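**Talk notes, 6/21/23: Corn, from the field to the plate**

Slides are on the Vukura stick. Mic check first!
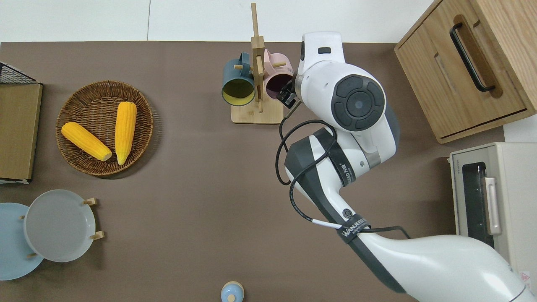
Why does sweet corn lose its sweetness so fast after picking?

The sugar in the kernels starts turning to starch as soon as the ear leaves the stalk, and warmth speeds it up. Get it cold quickly and you keep far more of the flavor.

(Pause. Let people groan about the ears sitting in their trunk.)

**Growing it**

- Plant in blocks, never one long row. Corn is pollinated by wind, and every silk leads to one kernel! I love this fact. Say it slowly.
- Missing kernels mean silks that didn't get pollen. Ask who has seen a gappy ear. Hands will go up.
- My plot at Guten is tiny and I still got 28 good ears last season. Tell the raccoon story only if we're running early.
- Heavy feeder. Compost before planting, then a side dressing when the plants are knee high.

**Picking it**

- Brown silks, green husk, plump feel near the tip.
- Pop one kernel with a thumbnail. Milky juice is what we want. Clear means wait, pasty means you waited too long (still great in chowder).
- Pick in the cool of the morning and leave the husks on until cooking time.

**Cooking it**

- Boiling: 3 minutes, no more. People never believe me on this, so repeat it.
- Grilling: husk off for char, husk on for steam. I go back and forth and I'm happy either way.
- Save the cobs! Simmer them with an onion and you get a sweet, golden stock that makes the best risotto.
- Freezing: blanch, chill in ice water, cut off the cob, bag flat.

**Seed saving (skip if short on time)**

- Open-pollinated kinds only. Leave the ears on the stalk until the husks are papery, October for me.
- Keep 2 varieties apart by planting date if you can't do it by distance.
- The Selvanayagam seed swap list is at 3,894 entries now, and the corn pages are a joy to read. Hold up the printout.

Questions, then tasting at the back table. Butter is in the blue cooler. Room has to be clear for the Brolivance choir.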